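# Duvbridge library to stay open until 9 p.m. from January

The public library in Duvbridge will keep its doors open two hours longer on weeknights starting in January, after the town council approved extra money for staffing at its last meeting.

The library on Gornden Street now closes at 7 p.m. Under the new schedule it will close at 9 p.m. on weeknights, while weekend hours stay the same. The children's room will still shut at 7 p.m., and the phone line will not be staffed in the evening.

Branch manager I-hsuan Poon said the change came out of a survey the library ran over the summer. A total of 1136 people filled it in, either on paper at the front desk or online, and longer evening hours came first among the requests. More parking came second.

"We have a lot of people who get off work at six and have to choose between dinner and the library," Poon said. "Most of the comments were about that. A few were about the chairs."

The chairs are being dealt with too. The reading room on the second floor will get new seating before the end of the winter, and some 80 of the old chairs will be offered free to schools and clubs in the area. Groups that want them should leave their name at the front desk.
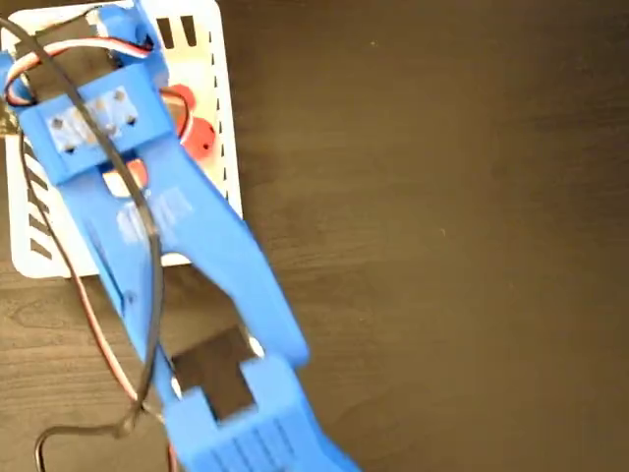 The evening hours will run as a trial through June. The library will record how many visitors come in after 7 p.m. and report back to the council, which will then decide whether to make the schedule permanent. An earlier trial, with late opening one night a week, brought in 3386 evening visits before it ended. Poon said that figure helped with the request this time.

Two part-time positions will be added to cover the extra shifts. Both have been posted on the town website, and current staff may apply. The jobs include shelving, checking in returns and closing up the building at night.

Bus riders should note that the last number 2 bus toward Flidine leaves the stop across from the library at 8:40 p.m., before the new closing time. The town has asked the bus company for a later departure but does not have an answer yet - riders are advised to check the timetable at the stop.

Holds can be picked up until 15 minutes before closing. The book drop on the Gornden Street side remains open at all hours, and due dates are not affected by the new schedule.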